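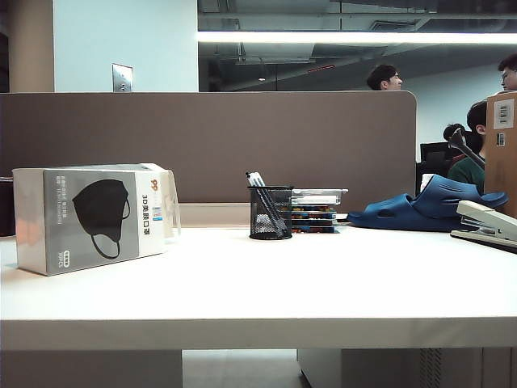
**Desk store** (also *top store*, *desk stock*) - small goods kept out on the surface of a work desk and used from there, as opposed to goods in a drawer, cabinet or supply room. Usual contents: pens, a stapler, notebooks, tissues, a box of face masks, a cup. Often footwear. The term is mostly used in office housekeeping and in move-out inventories. Not the same as *desk clutter*, see below.

## Definition

A thing belongs to the desk store if it lives on the desktop overnight. Leokadia Kołodziej, in her office handbook *The Open Desk* (Prurlow), sets the limit at arm's reach from the chair. Anything past that she calls shelf stock, even if it sits on the same piece of furniture. Other writers skip the reach rule and go by surface only.

Clutter is different in that it has no regular use. A parcel waiting to be opened is clutter. A parcel box kept for returns is stock. The line moves, and most surveys let the owner of the desk decide.

## Typical contents

### Writing tools

Pens stand in a cup or holder. Wire mesh is common, usually black: light, cheap, and the level can be checked from the side. Pens lean in a round holder unless it's packed tight, and a tall bundle will pull a light cup over if it all leans one way. Caps up is the normal habit for capped pens. Some people do points up to see the color. Dead pens collect at the bottom.

### Flat goods

Notebooks, booklets, card packs, thin cases. Kept as a low stack, biggest at the bottom in theory. In practice whatever was used last is on top. Clear plastic boxes often end up as the top layer as they slide if anything is put on them.

### Fastening

One stapler, near the edge on the side of the writing hand. Staples themselves are normally drawer goods.

### Face masks

A fairly recent regular. Sold in retail cartons that double as dispensers, so no seperate holder is needed. Packs of 30 are a common desk size - the carton on a desk is often marked on the front, e.g. "30PCS", with a picture of the mask beside or under the product name. Flat pleated masks come in low wide boxes. Shaped ("3D") masks are folded along the middle and come in boxes that can stand upright.

Black is popular for shaped masks. Shows less makeup, more lint.

### Footwear

Molded foam or rubber slippers are changed into at work and are meant to stay under the desk. They are reported on top of it often enough to be listed here. Kept on the side they take up less depth.

## Packaging

Three layers are usual for masks and similar small personal goods.

- **Outer film.** Thin clear wrap around the whole carton. Tears at a corner, and the loose flap tends to stay on until somebody gets annoyed with it.
- **Carton.** Printed card with top flaps. Name and picture on the front, small print on a side panel.
- **Inner wrap.** Clear plastic, one mask per wrapper or several together depending on the maker. Single wrap costs more and makes more waste but the mask can be handed to a visitor or dropped in a coat pocket.

Sealed wrappers have to be torn and can't be closed again. Zipper bags can, and are used for things that go back in after use: spare fabric items, pouches, cables. The zipper is a pressed strip along the mouth. It holds well as long as there's no grit or cloth caught in it. Clear film is preferred, as the contents can be told apart without opening, though glare off the creases gets in the way, and dark fabric with a fine weave is hard to make out under ceiling lights. Turning the bag helps. A small round sticker on the bag is an old trick and still works.

Soft goods should go in with the air pressed out. A bag that is too small crumples at the top and the item inside takes the shape of the bag.

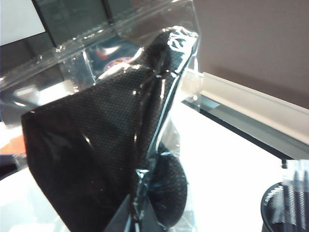
## Arrangement

No fixed standard. Two layouts are described most.

**Row layout.** Everything along the back, against the partition, in a single line. Front half of the desk stays free for work. Pen holder near the middle, flat stack next to it, stapler out at one end. Easy to wipe. Weak point: tall cartons at the back throw a shadow and get knocked when somebody leans on the partition.

**Corner layout.** All in one back corner, tall things behind low ones. Saves width. Things at the back get forgotten, dead pens, expired masks, etc.

Drinks are kept apart in both. Paper cups go on the far side from the notebooks, and not close to the edge - advice more repeated than followed.

## The Estska survey

The best known count of desk stores was run in September at Estska, a shared office building, by Celina Zieliński and Przemysław Kołodziej. It covered 532 desks. Findings in short:

| Item | Result |
|---|---|
| Pen holder | On most desks |
| Stapler | On over 40 percent |
| Mask carton, opened | 15 percent |
| Slippers on the desktop | 2 percent |

Unopened cartons were left out of the mask line, which Felicja Kozłowski later critisized, saying a full box is stock just as much as an open one. The authors kept the figure as it was. Drawers were not looked into. The desks of people on leave were counted, no note of how many.

## Upkeep

Usual advice, from Kołodziej and others:

- Fold the flaps back in on an opened carton. Dust settles on the top wrappers otherwise.
- Take masks from the carton one at a time, leave the wrapper on until use.
- A mask left loose on the desk without a wrapper goes in the trash, used or not.
- Empty the pen holder now and then, test everything, wipe the inside.
- Shipping boxes off the desk or broken down flat. Cover or cut out the address label first.
- Slippers on the floor.

Weronika Górecki's shorter guide for Grekel tenants drops the pen test and adds a rule on cups: out by the end of the day, paper or not.

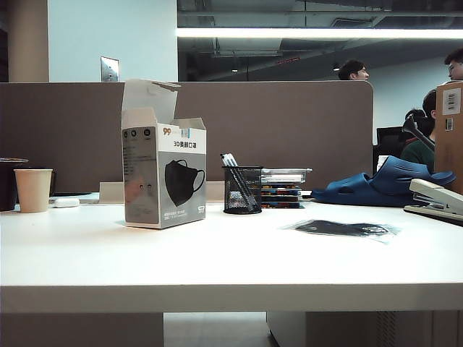

*Opened mask carton with a single wrapped mask beside it; mesh pen holder, flat stack and slipper farther along the desk.*

## Related terms

- **Drawer stock** - staples, clips, refills, snacks
- **Shelf stock** - anything past arm's reach
- **Floor stock** - bags, shoes, shipping cartons on the ground
- **Clean desk rule** - a policy of no desk store at all overnight. Pen holders sometimes exempt

## Sources

- Kołodziej, L. *The Open Desk*. Prurlow. Chapters on reach and on packaging
- Zieliński, C. and Kołodziej, P. Desk count, Estska. Internal report
- Górecki, W. Tenant guide, Grekel. Section on desks and cups

Last edited July 18, 2024. Table needs the base figures added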